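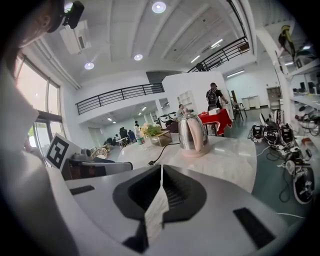
Chapter 7
Portable Heating Appliances in Shared Rooms

7.1 Scope of the chapter

Chapter 6 dealt with fixed heating appliances: ranges, wall ovens and storage water heaters. The present chapter deals with appliances that are moved by hand, connected by a flexible cord and set down on whatever surface is available. The electric kettle is the principal case. Toasters, coffee makers and benchtop griddles are treated in sections 7.6 to 7.8.

A shared room, for the purposes of this chapter, is any room in which the person who fills the kettle is not the only person moving about. Staff lunchrooms, community halls, studios and open-plan workplaces all qualify. Such rooms are seldom designed as kitchens. The kettle stands on a table, and the table serves several other uses in the course of a day.

The stainless steel kettle in the opening photograph, with its pale pink handle and base, is placed in this manner. It stands on a white marble-patterned table beside a small wooden planter and a clear plastic bottle, and its black cord crosses the tabletop. Students should keep this arrangement in mind while reading sections 7.3 and 7.4, which consider the cord and the neighbouring objects respectively.

7.2 Terms used

Appliance zone. The area of a surface reserved for a heating appliance and nothing else.

Cord run. The path of the flexible cord from the appliance to the outlet. It is divided into the surface run (the part lying on the table or counter), the drop (the part hanging from the edge) and the floor run.

Clearance. The horizontal distance between the body of the appliance and the nearest object. Clearance is measured with the lid closed and the handle in its normal position.

Traffic side. The side of the table along which people walk. A table standing in the middle of a room may have four traffic sides.

Dwell. The interval between the end of boiling and the first pour.

7.3 The cord run

A cord has one electrical function and several mechanical consequences. The electrical function is covered in Chapter 3. The mechanical consequences depend on the position of the cord relative to hands, sleeves, chair backs and feet.

The surface run should be short and should lie behind the appliance as seen from the traffic side. Where the cord crosses an open part of the tabletop, any object placed on it or dragged over it transmits a pull to the base. Many current kettles lift off a separate base, and a sharp pull on the cord then moves the base while the vessel above it tends to lag. The result is a tilt, the severity of which depends on the fill level. Exercise 7.2 asks for the tilt angle at two fill levels, using the dimensions in Table 7.1.

The drop is the part most often caught. A chair pushed in toward the table can trap the cord between the chair back and the table edge. The correct remedy is to move the table closer to the outlet. Taping the cord to the underside of the table is acceptable only where the table stays in one place.

The floor run should be eliminated where possible. If it cannot be, it is laid along a wall or beneath a cord cover of a colour that contrasts with the floor.

7.4 Neighbouring objects

Objects near a kettle fall into two groups: those affected by steam and those affected by spillage. Flowering and leafy plants belong to both. Steam released at the spout damages soft foliage within a short distance, and a planter that is watered in place may drain onto the surface where the base stands. Thin plastic bottles soften when left in contact with a heated steel body. Paper and cardboard absorb spilled water and hold it against the surface.

A textile cover raises a separate difficulty. It slides. A kettle set on a tablecloth can be displaced by a person who never touches the appliance or the cord. Where a room has one bare table and one covered table, the kettle belongs on the bare one.

7.5 Case study: the Gillau studio

Jocelyn Doucette surveyed the shared studio at Gillau in March, recording each use of a single kettle until 100 uses had been logged. In 84 of them the kettle was returned to its base within the marked appliance zone. The zone had been laid out with coloured tape on the day before the survey began.

The survey also noted the state of the surrounding surface. In 19 uses an object other than the kettle had been left inside the zone, most commonly a mug or a carton of milk. Doucette did not record injuries — none was reported — and the study cannot be used to estimate their frequency. Its value lies in showing how quickly a tabletop returns to general use when the zone is marked but not enforced.

Students should read the case alongside Figure 7.3, the floor plan of the studio, and identify the traffic sides before proceeding to section 7.6.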